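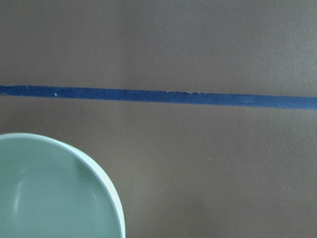
Figure 1. Wrist camera view of the work surface, with one bowl and a strip of blue tape.

Evaluating a Commercial Kit: The Astadari Two-Arm Table Package
Course handout, Unit 5
Skerkura Technical Institute, Automation Program
27 May 2019

Welcome back, everyone. I hope you had a restful weekend and that at least a few of you found time for the reading on grippers (it's long, I know, and the middle part is slow going, but the tables at the end are worth the trouble). In this unit we're going to step away from theory for a while and look at something a small company could buy, unpack and put to work. The kit is called the Astadari, it's sold by a firm named Stikevia, and our task is to decide whether we'd recommend it to a customer who wants light tableware handled.

Let me say a word about that customer. For the written assignment we're working on behalf of Grewal Catering Supply, which packs place settings onto trays and would like two arms to share the job. They don't need great speed. They need bowls picked up without chips, spoons laid more or less straight, and a setup their own staff can put right again when something gets bumped. Keep all three wishes in your head as you read, and notice how little the brochure says about the last one.

What comes in the package

The basic Astadari package includes 2 arms with grippers, a wrist camera for each, a camera for the overhead view, mounting hardware, cables and the control software. Stikevia quotes it with 395 pages of documentation, which sounds generous until you try to find the page on camera settings. (Start with the index. The table of contents leaves that section out completely, and I spent most of an evening learning this the hard way!)

The work surface isn't included. You supply the table, and you mark it however you like. We use blue tape, and I'm fond of it: it's cheap, it comes up easily, and it stands out well in a camera view. Please look back at Figure 1 with that in mind. The green bowl is only partly in view, yet its pale rim gives a clear curve to work with, and the tape is easy to tell from the brown around it. Glazed dishes do bring one difficulty, the little white reflections on the inner wall. Before you trust any detection result from the kit, check whether the software has taken a highlight for an edge.

Marking the table
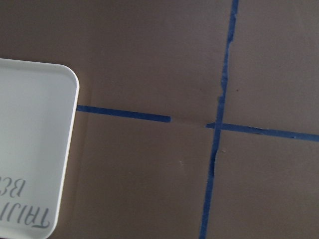
Figure 2. Tape crossing beside the tray. Note the gap in the horizontal line and the uneven edges of the vertical strip.

Students often ask me how neat the tape has to be. My answer depends on what you want from it. If it's a guide for people, telling them where to put the tray at the start of each run, then a ragged edge does no harm at all. If you want the software to find the lines and measure from them, you'll have to be much fussier, and a gap like the one in Figure 2 deserves a sentence or two in your report. So does the angle of the tray, which leans a little in this view. A line finder may treat the bright rim as one more straight edge, and you should say how you'd keep the two apart.

The vendor's quick start guide assumes a clean, unbroken grid. I'd call that a fair assumption for a showroom and a hopeful one for a packing room in August, when everyone is hurrying and the tape has been rubbed by sleeves all summer. Please weigh it accordingly.

Both arms at work
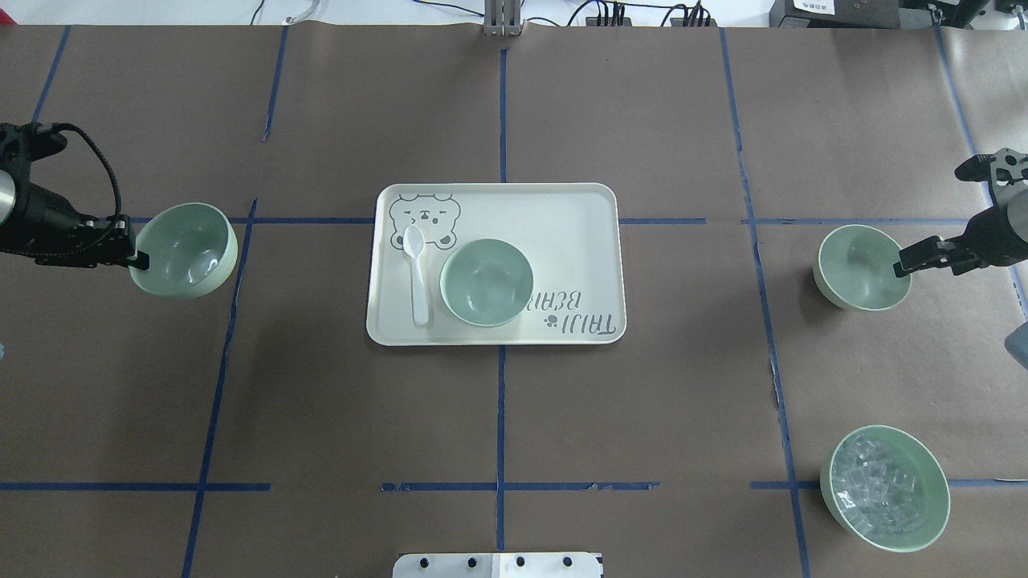
Figure 3. Overhead view with both grippers at the bowls and the tray in the middle.

Now for the part I've been looking forward to. Figure 3 gives you the whole layout at once, and it's the best place to think about reach. The left gripper is in contact with the rim of its bowl, while the right one is hovering over the rim of another. Between them is the tray with its spoon and an empty bowl, and there's a bowl of clear cubes, rather like ice, toward the lower right.

Think about that filled bowl when you write your section on payload. A grip on the rim may suit an empty dish and be a poor choice for a full one, and Stikevia's sales sheet doesn't separate the two cases. Its headline claim is 3000 cycles between gripper inspections, but it never says what was being lifted. Ask them! A good vendor will answer a plain question, and the answer (or the long silence) belongs in your evaluation.

Think, too, about the cables. The left arm has a coiled one looping over its wrist, and you should sketch where it would travel as the arm reaches toward the tray.

For next time

Write almost two pages recommending for or against the purchase, addressed to Grewal in words a busy manager could follow. Cover setup, marking, grip and cable routing, in whatever order makes sense to you. List the questions you'd send to Stikevia on a separate sheet. Bring a printed copy of both to class, and do come by during lab hours if you get stuck on the reach drawings, as the coffee is usually on and I'm always glad of the company.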